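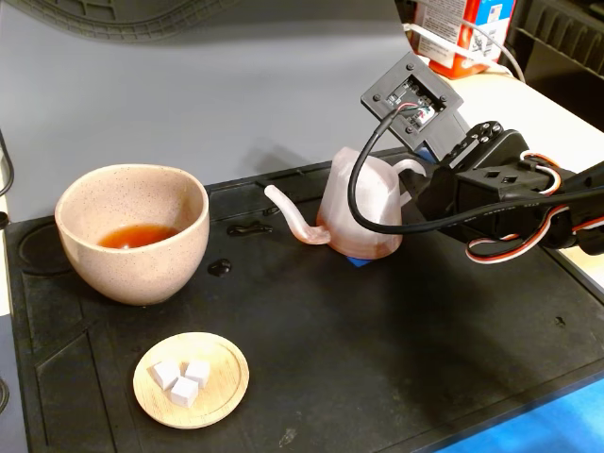
Tronport Pour Kit: a gallery, with reservations

Tronport sells the Pour Kit as an add-on for small desktop arms. You get a teapot, a bowl, a saucer and a login for the Clorngate software that is supposed to teach the arm to serve. The kit costs $242, arm not included. The sales page says "tea service in an afternoon." I have had it since June and I would like to know whose afternoon they meant.

I paid for mine. Joar Lunde, who runs the Keltier parts forum, lent me his notes from an earlier version, and most of his complaints still stand.

The software. Clorngate wants 9 practice pours before it will let you train anything, and then it tells you that more would be better. How many more? The manual has no number. Joar stopped at around 400 and still wouldn't put his laptop on the same table. The training screen does have a nice progress bar, if you enjoy those.

The pot. Most of my doubts about this kit come down to the spout. Tronport calls it "drip-controlled" and offers no test to back that up, and I asked twice. It's long and thin with an upturned tip, fine for a slow pour, but the arm holds the pot by the handle on the far side, so a small error at the grip has a long way to travel before it reaches the bowl. I keep a piece of blue painter's tape on the mat in front of the pot, and there is no mention of tape, marks or any other kind of reference point in the manual. A beginner would be left guessing. 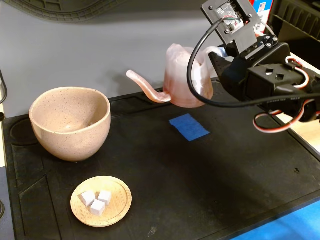 The bowl. Good news, for once. It's deep, the rim is wide, and the speckled glaze looks like something you'd buy on purpose. A wide rim also flatters the robot. I'd like to see the same demo done with a narrow cup before anyone uses the word "precision" again.

The sugar. Three white cubes on a wooden saucer make a pretty table. Sugar handling is a separate download, still marked "preview," and it was marked "preview" when Joar had his kit too.

Support. Dineo Msimang of Msimang Repairs tried the kit for a customer and waited 6 days for an answer about the login. Mine took two. The reply was polite and linked me to the page I had written in about.

Would I buy it again? For the bowl, maybe. Tronport should sell that separately.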